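Forum Basket – Championnats régionaux – Mendley : faut-il laisser Tosh sur le banc ?

beathag_s
Posté le 3 janvier 2024 à 21:14
Bonsoir à tous, et bonne année à ceux que je n'ai pas encore croisés ! Je rentre de la salle et j'ai besoin d'en parler. Keir Tosh a joué 33 minutes contre Zeltinia, il a défendu comme un beau diable, et voilà que Struan MacBrayne explique au micro que « certains doivent accepter un rôle plus petit ». Sans citer de nom, bien sûr, mais on avait tous compris. Je trouve ça maladroit, surtout envers un garçon qui n'a jamais fait de vagues et qui était déjà là pendant les années de misère.

Ferkden_du_92
Posté à 21:40
Beathag, je t'aime bien, mais là je ne te suis pas. Tosh est à la peine depuis l'automne, son tir extérieur l'a quitté et l'équipe tourne mieux avec Dwynwen Bowen sur le banc pour tout organiser. Un coach a le droit de dire les choses. J'ai repris toute la discussion dans un billet sur mon petit blog, je vous colle le début pour ceux qui n'ont pas le courage de cliquer :

« MacBrayne et Tosh, le malentendu. On a beaucoup écrit sur ces deux-là, et souvent trop vite. »

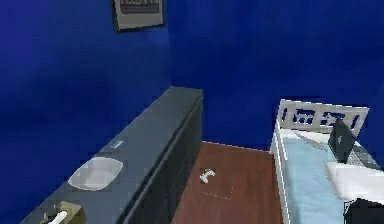
Temps de lecture : 4 min – 670 mots

« Quand MacBrayne est arrivé, il a demandé à Tosh de jouer plus loin du cercle. Le joueur a dit oui, par gentillesse je crois, et il y a perdu une partie de son jeu. »

La suite est chez moi, les commentaires sont ouverts (soyez gentils).

agnes.dunbar
Posté à 22:05
Joli billet, même si je ne suis pas d'accord avec la fin. Si on lui a demandé de s'éloigner du panier, on ne peut pas lui reprocher ensuite de prendre moins de rebonds ! Et puis il y avait 2644 spectateurs ce soir, et quand il est sorti ils se sont levés. Ça compte aussi, non ?

Kaczorowski
Posté à 22:31
Les applaudissements ne font pas gagner les matchs, Agnes – mais je t'accorde que la sortie du coach était de trop. Ces histoires-là se règlent dans le vestiaire. Pour le reste, attendons février et le retour des blessés, on y verra plus clair.

beathag_s
Posté à 22:48
Merci pour vos réponses, ça fait du bien de vous lire, même quand vous avez tort (je plaisante, Ferkden !). Je garde mon idée : laissez-lui trois ou quatre ballons dos au panier en début de match et vous retrouverez le vrai Tosh. Qui vient au déplacement, au fait ? Il me reste deux places dans la voiture.

agnes.dunbar
Posté à 22:52
Moi, avec plaisir ! Je t'écris en privé pour l'heure.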